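Anleitung für Projektgruppen: Demontage eines Desktop-Rechners mit dem Roboterarm

Stand: 17. Oktober 2021

Diese Anleitung richtet sich an Studierende des Projektkurses Triria, die die Demontageaufgabe als Prüfungsleistung gewählt haben. Sie beschreibt den Ablauf von der Vorbereitung des Arbeitsplatzes bis zur Abgabe der Protokolldaten. Die Teilnahme an der Sicherheitsunterweisung wird vorausgesetzt.

1. Vorbereitung

Das Rechnergehäuse ist vor Beginn vom Netz zu trennen und mit der offenen Seite nach oben auf den Arbeitstisch zu legen. Eine parallele Ausrichtung zur Tischkante ist nicht erforderlich. Maßgeblich ist, dass der Arm alle zu entnehmenden Bauteile erreicht, ohne mit der Gehäusewand zu kollidieren. Die Lage wird anschließend im Programm Cletcombe als neues Werkstückkoordinatensystem gespeichert.

Die Ablageplatte wird so aufgestellt, dass sie während der gesamten Aufgabe nicht mehr verschoben werden muss. Jede Änderung ihrer Position macht ein erneutes Einmessen aller Ablagepunkte notwendig.

2. Anfahren und Greifen

Für jedes Bauteil sind mindestens 2 Wegpunkte anzulegen: ein Anfahrpunkt oberhalb des Gehäuses und der eigentliche Greifpunkt. Zwischen beiden bewegt sich der Arm ausschließlich linear. Gelenkbewegungen innerhalb des Gehäuses sind nicht zulässig. 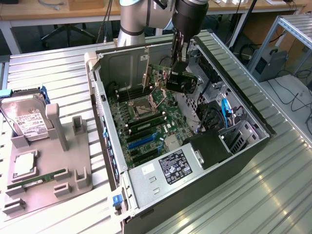

Die Greifkraft wird in 5 Stufen eingestellt. Für Lüfter und Kühlerbauteile ist mit der niedrigsten Stufe zu beginnen und nur dann zu erhöhen, wenn das Bauteil beim Anheben nachgibt. Speichermodule werden an den Schmalseiten gefasst. Vor dem Anheben ist zu prüfen, ob die Halteklammern geöffnet und sämtliche Steckverbindungen gelöst sind. Ein Bauteil, an dem noch ein Kabel hängt, darf nicht aus dem Gehäuse gezogen werden.

3. Ablegen

Prozessor, Speicher und Festplatte haben jeweils eine eigene Aufnahme auf der Ablageplatte. Die Festplatte wird stehend abgelegt, der Speicherriegel hochkant zwischen seinen beiden Endhaltern. Der Greifer öffnet erst, wenn das Bauteil aufliegt, und fährt danach senkrecht zurück.

4. Verhalten bei Störungen

Bei einem Schutzhalt ist der Arm im Handbetrieb freizufahren. Das Programm wird anschließend vom letzten Anfahrpunkt aus fortgesetzt. Meldung 121 weist auf eine überschrittene Greifkraft hin, Meldung 555 auf ein fehlendes Werkstückkoordinatensystem. Beide Meldungen sind mit Uhrzeit im Protokoll zu vermerken. Eingriffe mit der Hand in das Gehäuse sind nur bei abgeschaltetem Antrieb gestattet.

5. Abgabe

Das Protokoll, die Wegpunktliste und das lauffähige Programm sind in einem gemeinsamen Ordner abzulegen. Der Ordner trägt den Namen der Gruppe. Nachträgliche Änderungen an der Wegpunktliste werden in der Bewertung nicht berücksichtigt. Der Arbeitsplatz ist in dem Zustand zu übergeben, in dem er übernommen wurde.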